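Flurton Lost Property Room: Bench and Small Items Check
Checked by: Jamshid Khosravi
Date: 17th August

Thank you all for leaving the room in such good order before I came round. I've put my comments under each line as usual, and I'm sorry if they run on a bit — it's easier to write things down while I'm still standing at the bench.

1. Tabletop clean and clear of crumbs, pins and staples
Pass. I ran a cloth along it and found one staple by the back corner. The mottled top hides them well, so please use the side lamp when you wipe down at the end of the day.

2. Plastic bags and sleeves kept out of reach of the public side
Pass, with a comment. The pale blue bags are lovely and easy to see through, but they're thin enough to be a suffocation risk if a little one gets hold of one. Keep them in the Dorkex drawer and shut it properly, please.

3. Thin metal and anything with an edge handled safely 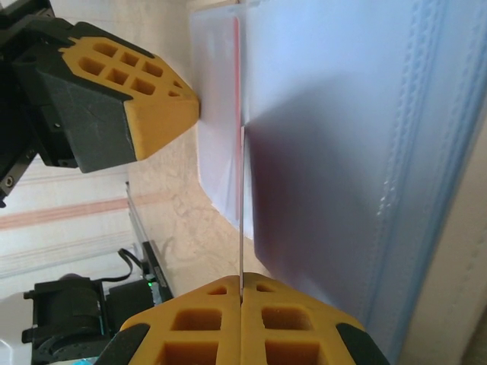
Pass. I'd still like a stiff envelope used for anything narrow and metal, as a plastic sleeve won't stop a corner working its way through. There are 300 envelopes in the cupboard, so there's really no need to be sparing with them!

4. Bag labels readable and matching the book
Needs attention. Entry 830 has no shelf letter, and 1,084 has been written so faintly that I had to take it over to the window. A new pen would sort it out, I should think.

5. Gasel shelving steady, nothing heavy above shoulder height
Pass. The wobble I grumbled about in March has gone. 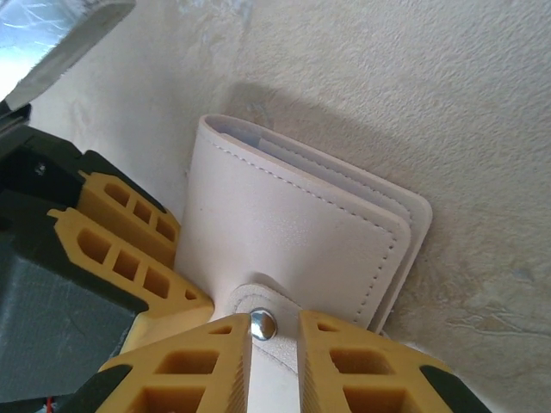

WALLETS AND PURSES

6. Snaps, studs and clasps checked for sharp or lifting edges
Pass. On the cream bifold I looked at the silver snap and the stitching beside the edge, and neither caught on my glove. Pale leather does mark easily, so clean hands or clean gloves, please, and no biro anywhere near it.

7. Contents looked through by two people and signed for
Pass. Both signatures present on every sheet I pulled.

8. Stored upright, away from the radiator
Partly. The Alipour tray is still too close to the pipe. Could somebody move it along to the next shelf before I'm back?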